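Ticket: Cabinet task, right arm goes limp near the door knob in sim
Product: Skirkotley sim bundle, kitchen set
Status: Solved (by me, sort of, see the end)
Priority: Medium

Hi all! Long one, sorry, I've been at this since breakfast and I want to get it down while it's fresh.

I'm running the open-the-cabinet task in the Storora kitchen with the two-arm robot, on the stock Pedetti controller. It ran great all through March. Then I pulled the new scene pack and now the right arm faults partway through an episode. The log line is always the same one:

ARM_R: joint torque limit exceeded, holding disabled

After that the arm sags and the episode times out at 2000 steps. The left arm is fine the whole time, it just sits there waiting. It doesn't happen every run either! Out of 50 episodes I had 15 faults, and they come in little clumps, so of course my first thought was the random seed.

Things I tried before lunch:

Fixed the seed. Same fault, same step, every time. Good, at least I can reproduce it.
Went back to the old controller build. Still faults.
Turned the gripper closing force way down. Still faults, and now it can't hold the knob on the good runs (put that one back).
Deleted the cache and reinstalled the scene pack. Nope.

So I gave up on the log and started stepping through a bad seed from the robot's own head view, stopping whenever the right gripper got up near the orange knob with the door open.

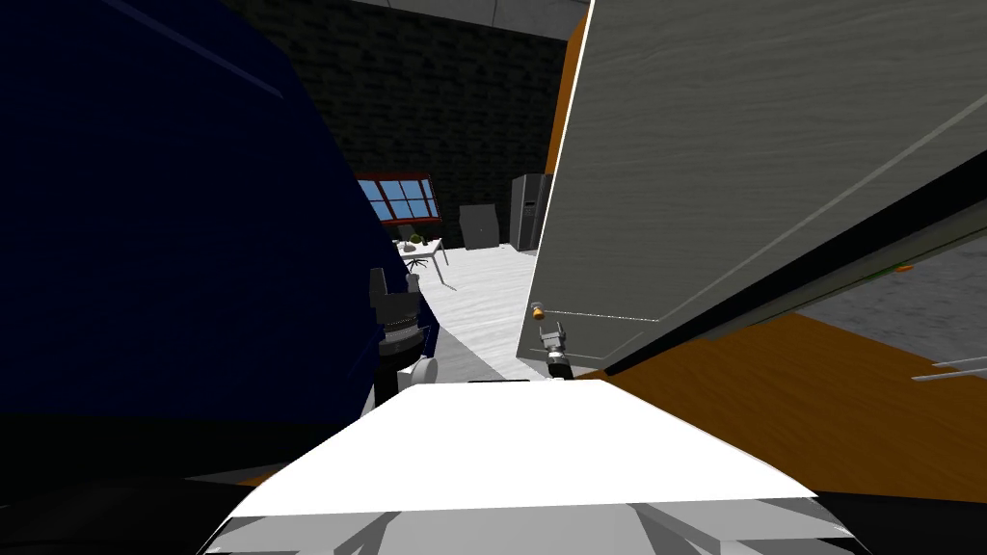

I'd been staring at the fingers all morning, because that's where you'd expect trouble, right? But when I turned on the contact overlay, the fingers were clean. The contacts were all back at the hinge. The door's collision shape was overlapping the cabinet's, and the solver was shoving the door one way while the arm pulled it the other. No wonder the torque shot up.

I checked the door file in the new pack against the old one and the hinge offset had changed. The visual mesh moved with it, so it looks perfectly normal on screen, but the collision mesh stayed where it was. You only run into it past a certain opening angle, and that explains the clumps: some seeds start with the door a bit further open and those are the ones that die.

Update, 3:40 pm: moved the collision mesh to match the hinge and reran the bad seeds. All clean. Then I ran the full batch again and got zero torque faults, plus most episodes now finish in under 900 steps. Yay!

Two things I'd still love help with:

1. Can whoever looks after the scene pack fix the door file at the source? My patch is only local and the next update will wipe it out. I attached the changed file to this ticket.

2. Should the arm really drop its hold on a torque fault? In sim, fine, whatever. But we use the same fault settings on the real arms over at Abreu, and I don't love the idea of one going limp while it's holding on to a heavy door. I'd much prefer it lock in place or back off slowly. I've switched ours to "hold position" for now and haven't tested it on hardware yet, so please don't copy my config!

I'll leave this open until somebody answers the second one.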